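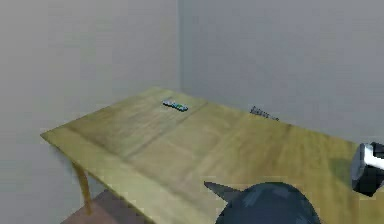
Simulated view from the picking program: a wooden table, two small objects, and the arm above it.

Our group spent a morning at the Prallside returns warehouse in October. The building handles goods sent back by shoppers, mostly toys, stationery and small household items. It takes in 4,000 parcels on a normal day, and 664 of those used to be opened, sorted and repacked by hand on the line we saw. Two arms now do the sorting on that line. People still open the parcels and still do the repacking.

Chinyere Wike, the shift manager, met us at the side gate at nine. She gave out vests and took us up the back stairs to the old training room, where the programming is done. Every new type of item is first tried on a computer. The arm is run over a simulated table with a few things lying on it, and the same program goes down to the floor once it picks well enough. Peiyu Du sets up these trials. Peiyu worked on the packing benches for six years and moved upstairs when the arms came in. The pay is one grade higher. The hours are the same.

Long, thin items are hard for the arms, Peiyu told us, and so is anything flat that lies close to a wall or the side of a bin. On the benches people slide such an item toward themselves with a finger and then lift it. Getting a program to do something like that took most of the spring. The simulated items are plain, and real returns come with torn boxes and loose tape, so some work has to be done again on the floor.

We went down to the line after coffee. It was quieter than I had expected. Each arm has one person beside it, called a tender, who clears jams and takes whatever the arm refuses. Rania Harb was tending the first arm. Her wrists no longer hurt at the end of a shift, she said, but the day goes more slowly and there is less talk. In the old setup eight people stood facing each other. Now the nearest person is across the aisle. She had asked for the tenders to change places every two hours, and this has been done.

Nobody was let go when the arms were put in. Four people from the line went to the Cludmont building, which is a longer bus ride for three of them, and two retired and were not replaced. Gwenllian Edwards, who represents the floor staff, would like the travel time paid. The company has not answered yet.

One of our group asked about mistakes. The arms put 893 items in the wrong bin in their first month. Ms. Wike did not have the latest number with her and promised to send it.

Lunch was in the canteen, soup and rolls, and we left at one. Anyone who wants to join the spring visit to Trunemitz should give their name to Haruna Nakajima.

Contact | Past visits | Copyright Briggs Workplace Study Group | Back to top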